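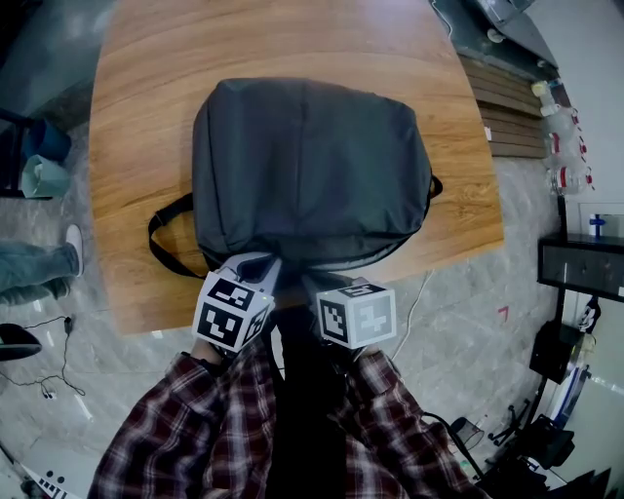 Home Talks Notes Archive Contact

Lifetime of what? Notes for the warranty talk
Ratcombe Library, 18 March 2025

Start without the slides. Ask who owns something with a lifetime warranty. Wait for hands. Then ask who has ever used it. Wait longer. Let people look around the room a bit before moving on.

Say early: I am not a lawyer. I read small print for a hobby and I keep receipts. If someone wants advice on a dispute they have going, they should take it to somebody who does that for a living. I can only say what the leaflets say and what happened when I tried to use them.

SLIDE: the word "lifetime"

Ask the room whose lifetime it is. Take a few answers. Somebody will say theirs, somebody will say the company's.

The Zarnix leaflet says "the expected lifetime of the product." Read the sentence out loud, slowly. Then ask where the expected lifetime is written down. I have been through the leaflet, the box, the hang tag and the website and I can't find it. I wrote to ask in January and got a reply thanking me for my interest in Zarnix quality.

So as far as I can tell the product lasts for its lifetime, and its lifetime is however long it lasts. When it breaks, that was the lifetime. I don't claim that is how every claim gets handled. I do say the wording lets them do it, and I would want a reason for wording like that.

Pause here. People usually want to tell a story about a suitcase. Let one person go, then move along.

SLIDE: wear and tear

This is the big one, spend time on it.

Almost every warranty I have read covers defects in materials and workmanship and leaves out normal wear. Sounds fair. If I drag a bag down a gravel road every day I can't expect a new one.

But think about what breaks on a bag. Zippers, strap stitching, buckles, the place where the handle joins the body. Those are the parts that move and carry weight. If a zipper gives out early, is that a bad zipper or a used zipper? The bag can't tell you. The person who decides is employed by the company that would have to pay.

Zarnix lists zippers under wear. Also buckles, coatings, linings and "cosmetic change to fabric." Ask the audience what is left. The answer is mostly the big panels of cloth, and those were going to outlast the rest anyway.

Be fair at this point. Somebody will say they sent a bag back and got a new one with no argument. I believe them. It happened to me once with a kettle. A company can be generous whenever it likes. My complaint is about what was promised when the money changed hands, and generosity can stop any morning without anyone rewriting the leaflet. 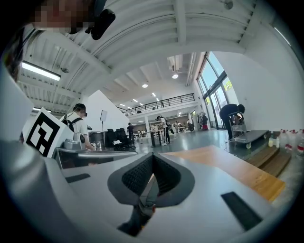 SLIDE: postage

Most people give up at this stage, and I suspect the companies know it.

Go through the steps for the Plorkex kettle as printed:
register the product after purchase
keep the original receipt
keep the original packaging (ask who has done this, expect laughter)
write for a return number
pay to ship it to them
wait
pay handling on the way back

Add up the shipping and the handling and compare it with the price of the same kettle on sale. When I did that, the difference would have bought me a sandwich. A free replacement that costs nearly as much as buying one is a coupon.

Point out that none of this is hidden. It is all in the leaflet. I counted the words, 1,666 of them, in gray type on a sheet folded so many times it will never go back in the box. The part that says you are covered is at the top and the rest takes it away in pieces.

If anyone asks whether I really counted, yes. By pasting it into a word processor. I'm not that far gone.

SLIDE: registering

Short section. Cut it if we started late.

Ask why a company needs a date of birth to replace a kettle. I have asked and got no answer I could use. The receipt shows when it was bought and where. The form wanted my household size and whether I was planning to remodel my kitchen. After I filled it in, the Plorkex emails started, and they have been a good deal more reliable than the kettle was.

In fairness, I can't prove the form caused the emails. The timing is all I have.

Check local rules before telling people they can skip registration. In some places you have rights from the store whether you registered or not. In others it is less clear. Don't let me wave my hands here. If pressed, say "look it up for where you live" and leave it.

SLIDE: extended plans at the register

The clerk has a line to say and it isn't the clerk's fault. No clerk jokes.

The question to ask is simple. What would the repair cost, how likely is it, and could I cover it myself? For anything that wouldn't wreck my month, I say no to the plan. For a person who couldn't replace a washing machine if it died tomorrow, the sum comes out differently, and I shouldn't stand up here and call them foolish.

Somebody will say the plan gave them peace of mind. Ask gently whether they know where the paperwork is.

SLIDE: what I do instead

Keep this modest. It is a list of habits and I break most of them.

I look at whether a thing can be opened up. Screws are a good sign. I look for whether the maker sells parts, and whether the parts page has any parts on it, which I have learned to check. I pull on the straps in the store. I turn bags inside out and look at the seams, and yes, people stare.

I also ask what a repair costs before I buy. The Chu repair shop will put a new zipper in a bag, and they tell you the price while you stand at the counter. They offer no lifetime anything. They say bring it back if it goes wrong, and when mine did they fixed it. One shop, one bag, so don't build a theory on it. I would still take that over the leaflet.

If there is time, pass the leaflets around. Get them back. Last time I lost 2.

QUESTIONS I EXPECT

Aren't expensive brands better on this? Some are. Price tells you what they think they can charge. Read the exclusions and compare those.

Isn't a bad warranty better than none? Maybe a little. If it got you to pay more for the same bag, then it cost you something, and you should know what you bought.

What about old brands that used to replace anything? I hear this a lot and it may be true. I would like to see the old leaflets before I agree. If anybody has one in a drawer, please bring it, I'll make a copy and give it back.

Has anyone from Zarnix come to one of these? Not that I know of. They would be welcome to the microphone.

Chairs need to go back against the wall before we leave. Take the extension cord home, it's mine.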